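Omeo hand-held gripper kit: two weeks in

Thursday, December 13, 2018

I said in the last post that I'd write up the Omeo kit once I'd had a proper go with it. I've had the loan set for 13 days now and it goes back to Prollico on Monday, so these are my notes while I still have it on the desk.

For anyone who missed the earlier post, it's a gripper you hold yourself, with a wide-angle camera on it. You pick things up and put them down, it records what you did, and the recordings are used to teach a robot arm the same job. You don't need the arm to make a start, and that was the main attraction for us at Skisside.

There are two versions. The basic one is £399 and comes with the gripper, one camera, a cable and the software licence for a year. The full set is £2,585 and adds a second gripper, a glove and a year of support. We were sent the full set. I wouldn't buy it at that price for a small group, but I can see why a college might.

Setting up took most of a morning. The printed guide is for an older version of the software and the menu names don't match. Trevor Dawber found the right guide on the Prollico site under Downloads, not under Support where you'd look first. After that it was fairly quick. Calibration has to be done again each time you change the camera angle, so choose one and leave it.

The gripper is comfortable for half an hour or so. Kelly Crabtree has smaller hands than me and found the trigger a stretch. There is a shorter trigger in the spares bag, held on with one screw, and she got on better with that.

We kept the jobs simple – soft toys on a round table, with a white tray alongside. Soft things are a fair test as they don't keep their shape when squeezed.
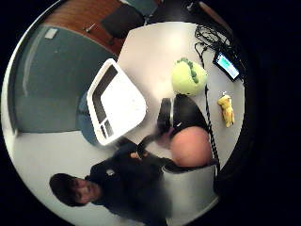
By the end of the first week we had 70 recordings saved. The software threw out nine of them for moving too fast, and it gives you no way to overrule it. I'd like to see that changed. Playback is good, and you can trim the start and finish of each one without making a new copy.

Cables are my other complaint. There is no wireless option on either version, and the one supplied is stiff. I swapped it for a softer one from the drawer and had no trouble.

Support was decent. I emailed twice and Wendy Goodall at Prollico replied the same day both times. She says a new guide is due in February.

I've asked for a price on the basic version with the short trigger already fitted. If they come back with something sensible we'll probably order one.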